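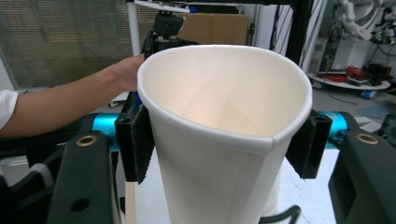

*Large paper cup, white, rolled rim.*

# Colombo Large White Paper Cup

We have carried paper cups at Trullis for a good long while now, and if you have ordered from us before you probably know the Colombo already, because it is the one we end up recommending to almost everybody who writes in and says they just need a plain, decent, roomy cup. It's white on the outside with a pale cream interior, it has a rolled rim that feels comfortable against the lip, and there is no printing on it anywhere, so you can stamp it, sticker it, write a name on it with a marker, or leave it exactly as it comes.

The mouth is nice and wide. People who serve soup tell us they love that (a spoon goes in without a fight), and so do the folks who pile whipped cream on their cocoa until it's practically a hat! The wall narrows toward the bottom in the usual way, so the cups nest into one another and a full sleeve takes up surprisingly little room in a cupboard.

## What you get

- Item number: 1759
- Color: white outside, pale cream inside
- Rim: rolled
- Wall: single, with one vertical side seam
- Case: 2000 cups
- Sold by the case, or in a 6-case bundle at a lower price per case
- Matching flat lid: item 141, sold separately

## A few words about using them

These are single-wall cups, and we'd like you to know that before you order. Cocoa, cider, broth and regular drip coffee are all fine, but with anything poured straight off the boil you'll want the Flakance sleeve, which slides up from the bottom and stops a little below the rim. One size of sleeve fits, so please don't worry about matching numbers. If your customers carry their drinks any distance, add the lids too.

For cold things the Colombo does very well for iced tea, lemonade, popcorn, trail mix, cut fruit and shaved ice. We've had schools order them for seed starting and for sorting beads and crayons, and one very nice summer camp used them as drums, with wax paper stretched over the top and a rubber band to hold it.

Keep the case somewhere dry and off the floor, and leave the cups in their sleeves until you need them. Pull from the open end and give the stack a small twist if two of them cling together, which they'll sometimes do in humid weather. Don't squeeze hard to get them apart, or you may crease the wall near the rim and then the lid won't sit properly.

Please don't put them in the microwave or the oven, and don't try to run them through the dishwasher. (We do get asked!)

## Shipping and returns

Everything goes out from our Lernstead warehouse. Unopened cases can come back to us within a month of delivery, and if a case arrives crushed, send us a note with your order number and we'll replace it, no need to mail the damaged one back. Opened cases we can't take, so if you're unsure about the size, ask for a sample pack first. It's a handful of cups and one lid, and you only pay the postage.

The 6-case bundle is back in stock as of 4th October. Lids are still running a little behind, so a bundle ordered with lids may reach you in two deliveries.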